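Sulholm - UK disc release, anyone got a date?

Home Release Chat > Horror & Cult

mothlamp
Tuesday, June 23, 2020
Has anyone heard anything solid on Sulholm coming out on disc over here? The Danish one went up for preorder weeks ago and the UK label (Okon) has gone dead quiet. Last thing on their page was a "coming soon" with the old poster. I missed it at the festival and I'm not paying import postage for something that turns up in Tesco a month later.

gravelpit
September is what I heard. From the Okon newsletter, which I've since deleted, so don't quote me. DVD and digital, no mention of blu-ray.

mothlamp
No blu? For a film that's ninety percent fog? That'll look like porridge.

gravelpit
Don't shoot the mesenger. Might change.

Harrow_Tim
It's a small film, they can't press a blu-ray for 14 people on a forum. I'd take the DVD and be glad. Half the stuff I saw that year never came out at all.

sadie_b
Saw it last year with a packed room and loved it. Xiomara Whitfield is the best thing in it by miles, the bit on the ferry with the radio, my god. Whole row stopped eating. Don't watch the trailer by the way, it gives away who's in the boathouse.

Harrow_Tim
She's good. The film isn't. First hour great, then somebody remembers it's meant to be a horror and we get the masks out. Seen it all before in Esteves and that did it in 80 minutes.

sadie_b
Esteves is nothing like it!! One's a home invasion film set in a block of flats. The other one's on an island. Masks in both, that's it.

Harrow_Tim
Masks, a missing sister, a dodgy landlord, ending where you don't see the face. Come on.

quaylight
Going to side with Tim on the ending. Felt like they ran out of money. Which they probably did.

sadie_b
The ending is the whole point of the ending. Can't say more without spoilers. You need the first scene in your head when it gets there, the mother counting the coats.

quaylight
I did have it in my head. Still thought it was a cop out.
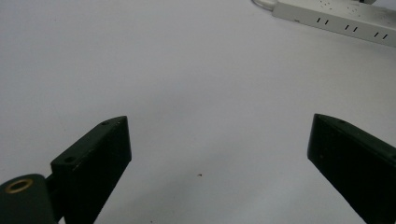 Anyway back to the actual question. I emailed Okon on Friday about the blu-ray and got an answer, which surprised me. Pasting the useful part:

"We are planning a limited Blu-ray of Sulholm, up to 3,000 copies, with the director's commentary and Xiuying Cai's earlier short. Date to be confirmed but we are aiming for the same week as the DVD."

So there is one. Region B only, they said further down.

mothlamp
Oh brilliant, thank you. Which short? Cistemex?

quaylight
Didn't say. Must be, she's only made the two and the other one was a student thing.

gravelpit
Cistemex is great, if it is that. The water tank one. Runs 23 minutes and there's more going on in it than in most features. Used to be online, got taken down when Sulholm got picked up.

Harrow_Tim
Now that I would buy it for. Cistemex scared me silly. Watch that and tell me Sulholm isn't a step down.

sadie_b
Different sort of thing Tim. You can't keep up a water tank for an hour and a half.

Harrow_Tim
Someone should try.

pelmet77
Bit of a warning on the limited thing. Okon did the same with their last one and the slipcovers were gone in two days, then they were on ebay at triple. If you want it preorder the minute it's up. Also their packaging is rubbish, mine came in a jiffy bag with a split case.

gravelpit
Mine was fine. Ordered from the shop though not direct.

pelmet77
Lucky you. Took me three emails to get a new case. They did send one in fairness.

mothlamp
Does anyone know if it's the festival cut or the shorter one? I read they took out some of the village stuff after the first screenings.

sadie_b
Really hope not. The village dinner is lovely, nothing happens in it and you feel ill the whole way through.

quaylight
Didn't ask, sorry. Can do. What was the festival running time, 104?

sadie_b
Think so. Danish disc is listed at 97 which is a bit worrying. Could just be PAL speedup? Never remember how that works.

gravelpit
PAL speedup would take off about four minutes, not seven. And not on a blu.

sadie_b
Hmm. Well that's my evening ruined.

Harrow_Tim
Seven minutes shorter. Might like it now.

quaylight
Emailed them again asking about the cut. Also asked about subtitles, as the bits in Danish had burned-in ones when I saw it and they were tiny. Will post when I hear.

mothlamp
Ta. I've signed up for the newsletter as well so one of us should get it.

pelmet77
Check your spam folder, theirs always ends up in mine.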